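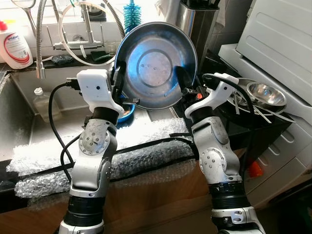 Two arms, one big steel bowl and our own kitchen sink at Fillside. Photo: Bikov.

BIKOV OPENS THE DOORS AT FILLSIDE FOR AN AFTERNOON OF ROBOT DISHWASHING

Come and see us this October, and bring a dirty bowl if you like

FILLSIDE, October – I run visits and demonstrations at Bikov, which means I'm the one who gets to write the fun announcements, and this one is my favorite so far. We're holding our first public open day at the Fillside workshop, and the main attraction is the kitchen. Yes, we have a kitchen! It has a steel sink, a pull-out faucet, a drying rack and far too many sponges, and it's where our two-armed robot, which we call Moffat, has been learning its way around household chores.

Doors open at 1 p.m. and the last demonstration starts at 4:30. Entry is free, but the kitchen is small (it's a kitchen), so we're running the demonstrations in groups of 20. Each one lasts 32 minutes. I know that's an odd length. We tried half an hour in rehearsal and kept getting cut off in the middle of the last question, so 32 it is.

What you'll see

Moffat works at the sink with both arms. In the main demonstration it takes hold of a large round stainless-steel bowl by the rim, one gripper on each side, and holds it up on edge over the basin. If you've ever washed a mixing bowl that's nearly as wide as your sink, you know the move. You tip it up, you get the inside facing you, and you try not to bang the faucet.

I picked that bowl for the open day and I got some grumbling from the engineers over it. Steel is shiny, and shiny things are hard work for cameras. The inside of a bowl picks up whatever color is in the room and throws it back at you, and from one angle to the next it hardly looks like the same object. A matte plastic tub would have been the easy choice. But people own steel bowls, and I wanted visitors to see something they have in the cupboard at home.

After the bowl we'll move on to smaller things. There will be cutlery, there will be a bottle and a bottle brush, and in the later groups we're going to let visitors choose what Moffat tries next from a tray on the side. Some of those tries will go wrong. Please don't be shy about laughing, we do it all the time. The demonstrations are live, so each group will get a slightly different show, and if Moffat needs a second attempt at something then you'll watch the second attempt too.

Why a sink?

I get asked this a lot, usually by people who were hoping for something with rockets. My answer is that a sink is a wonderful place to find out what two arms can do together. Things are slippery, things are stacked inside other things, and the hose of the faucet is always hanging right where you want to put your elbow. Pick up a bowl with one hand and it swings. Pick it up with two and both hands have to agree on where it's going, or you end up pulling it in two directions at once. (Ask me about the colander. It's a sad story.)

We've kept the kitchen as it is on an ordinary working day. The cleaning bottle stays next to the sink, the utensils stay in their steel holder, and the rack will have dishes in it. Early on we used to clear all of that away before a session, and the first time we left it out was a real shock to the system, mostly mine. These days I'd miss the clutter. You may also spot bubble wrap along the front edge of the counter, strapped down. I'd love to tell you it's high technology.

Getting here and getting in

The workshop is at the back of the Fillside yard, through the green gate and up the ramp. There's step-free access all the way to the kitchen and a bench along the wall for anyone who'd rather sit. We have 76 parking spaces in the yard, and I'd still ask you to share a car or take the bus from Brornlow if you can. The bus stops right at the yard entrance and it's a pretty ride besides.

Kids are very welcome. We ask that under-12s come with an adult and that everyone stays behind the yellow line on the floor while the arms are powered. One of our team will have a hand near the stop button the whole time. You can take all the photos you want, just please turn off your flash during the bowl demonstration, for the shiny reasons I mentioned.

To book a slot, email the visits desk at Bikov with the number of people in your group and the time you'd like. We'll hold a few places in every group for people who walk up on the day. If your slot is full we'll offer you the next one, and there's coffee and cake in the front room while you wait.

For teachers and the press

We're keeping the morning for schools. A class visit runs a little longer than the public ones and includes time for students to talk with the people who build and program Moffat. Teachers should get in touch early, as the morning has only a handful of slots and I've already had calls.

Reporters and photographers are invited from noon, an hour before the public doors, with a full run of the bowl demonstration and plenty of time for questions afterward. If you need a quiet spot to record, tell me beforehand and I'll find you one. The corridor has a terrible echo.

About Bikov

Bikov builds and tests two-armed robots for everyday household work. Our workshop at Fillside takes up 700 square meters, most of it benches, with the kitchen tucked in at the far end. We moved here from a much smaller unit in Brornlow, and the open day is partly a thank-you to the neighbors who put up with the delivery trucks while we settled in.

Contact: Visits and Press, Bikov, Fillside. Booking closes at 5 p.m. on the day before the event, and walk-up places are first come, first served.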